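Call for Participants: Field Evaluation of the Getier Cloth-Handling Kit

Issued by the Lorkitz Institute for Applied Automation, Suvmont campus

Applications close at 5 p.m. on the last working day of August.

The Lorkitz Institute invites applications from small laundries, linen services, community kitchens, tailoring shops and training organisations to take part in a supervised evaluation of the Getier cloth-handling kit. The kit is supplied by Dovhaniuk Handling Systems and is intended for workplaces that fold, sort or stack modest amounts of fabric each day and do not have the floor space or the budget for a full folding line.

The Institute will select 18 participating sites. Each site will receive a kit on loan for one term of 10 weeks, together with installation, training and technical support at no charge. Participants will keep a short daily log, take part in two interviews and allow an Institute observer to visit by arrangement.

Background to the evaluation

Flat cloth is one of the more difficult materials to handle by machine. A box or a bottle keeps its shape when it is picked up. A napkin or a tea towel does not, and a fold that a person makes in a moment calls for a good deal of sensing and correction on the part of an automated arm. Most equipment sold for this purpose has been designed for hospital and hotel laundries that process a single type of item in very large numbers.

The Getier kit was developed for mixed work in smaller quantities. It consists of a two-finger gripper, a wrist camera, a bench-mounted arm, a control unit and a library of folding routines which the operator may adjust. Hemmed items are handled through their edges and corners, and the routines are built up from a small number of basic actions: find the edge, approach the corner, close, lift, carry and release.

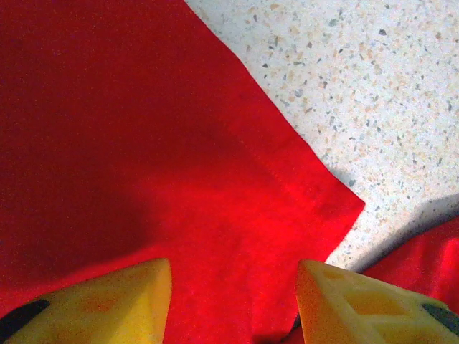 Corner finding is the part of the process on which the Institute is most anxious to hear from working sites. In our own workshop we have been able to choose the fabric, the lighting and the bench. Participants will be working with whatever cloth comes through the door, on the surfaces they already have, and with staff who have other duties to attend to. The evaluation is meant to establish how the kit performs under those conditions and how much attention it requires from the people working beside it.

The Institute has no financial interest in the kit. Dovhaniuk Handling Systems has agreed to lend the equipment and to answer technical enquiries, and will receive a copy of the final report at the same time as the participants. It will have no part in choosing the sites.

Who may apply

Applications are welcome from any organisation that meets the following conditions:

Handles at least 490 pieces of flat cloth in an ordinary week. Napkins, tea towels, pillowcases, cleaning cloths, aprons and cut fabric panels all qualify.

Has a level, fixed bench or countertop that can be set aside for the kit during working hours. Stone, terrazzo, laminate and stainless steel surfaces are all acceptable. Glass is not.

Has a standard power outlet within reach of the bench, and a wired or wireless internet connection.

Can name one staff member as site operator and a second as alternate. Neither person requires previous experience with robots or with programming. Both must be 18 years of age or older and able to attend the full training session.

Holds current workplace safety coverage and public liability insurance.

Organisations that already use automated folding equipment may apply, but should describe it in the application. The Institute would particularly like to hear from sites outside the larger centres, and from sites that employ people with reduced hand strength or limited reach.

What participants will be asked to do

The site operator will run the kit for a minimum of two hours on each working day. In the first two weeks this will be done with a set of practice cloths provided by the Institute. From the third week onward the kit will be used on the site's own items.

At the end of each session the operator will complete a log sheet giving the type of cloth, the routine selected, any missed grasps or stoppages, and any occasion on which the work had to be finished by hand. The sheet takes a few minutes and may be completed on paper or on a tablet. Operators are asked to record failures as fully as successes. A site at which the kit performs poorly is as useful to the evaluation as one at which it performs well, and no site will be withdrawn on account of its results.

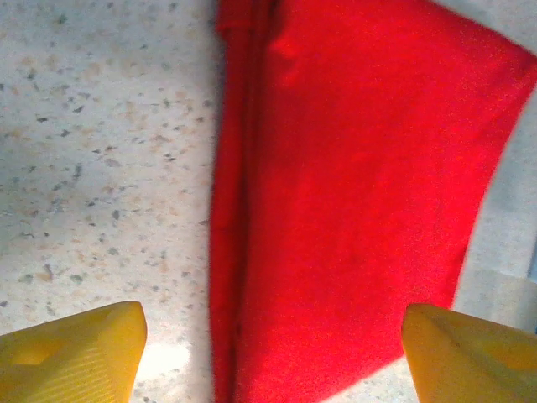
Where a folded item is to be folded a second time, operators will be asked to note whether the gripper took hold of one layer or of both. Earlier trials at Suvmont showed that this was the step most often left out of the log, and the revised sheet has a separate box for it. Operators should also note any change of bench lighting during a session, such as a blind being opened or an overhead lamp being switched off.

Interviews will be held in the fourth week and again in the final week. Each will take less than an hour and may be conducted by telephone.

What participants will receive

Loan of one complete Getier kit, delivered and installed.

One day of training for the operator and the alternate, held at the Suvmont campus or, for remote sites, on the applicant's own premises.

Telephone support from 8 a.m. to 6 p.m. on working days.

An honorarium of $1000 to the organisation, paid in two equal parts, the first on installation and the second on return of the completed logs.

Reimbursement of travel costs to the training session, up to $386 per person, on presentation of receipts.

A copy of the final report, with the site's own results set out in a separate confidential annex.

At the end of the loan, participants may return the kit or purchase it from the supplier on terms to be agreed between them. There is no obligation to purchase, and the Institute will not take part in those discussions.

Safety and privacy

The arm operates at reduced speed and stops on contact. A stop button must remain within the operator's reach at all times, and the kit must not be left running unattended. The installer will carry out a risk assessment with the site operator before first use and will leave a signed copy on the premises.

The wrist camera faces the work surface and records while a routine is running. Recordings are stored on the control unit and collected by the Institute at the end of the loan. Operators are asked to keep papers, name tags and personal belongings off the bench during a session. Any recording in which a person can be identified will be deleted on request - the operator may also delete it directly from the control unit.

Participation is voluntary. A site may withdraw at any time by written notice, and will keep any part of the honorarium already paid.

How to apply

Applicants should submit the following by email to the evaluation office:

A completed application form, available from the Institute's website or by post.

A brief statement, no longer than one page, describing the cloth handled at the site and how it is folded or sorted at present.

Two photographs of the proposed bench, one taken from the front and one from above, with the nearest power outlet marked.

The names and job titles of the proposed operator and alternate.

Proof of insurance.

Incomplete applications will be returned once for correction if they are received at least one week before the closing date. Applications received after the closing time will be held on a reserve list.

Sites will be selected to provide a range of fabrics, bench surfaces and types of organisation. Short-listed applicants will be contacted for a telephone interview and may be asked to send a small parcel of sample cloths, which will be returned. All applicants will be advised of the outcome in writing.

Enquiries should be addressed to Signe Eklund, Evaluation Coordinator, Lorkitz Institute for Applied Automation, Suvmont campus. Telephone enquiries are taken between 9 a.m. and noon on working days. Applicants who need the form in large print, or who would like help in completing it, should contact the same office.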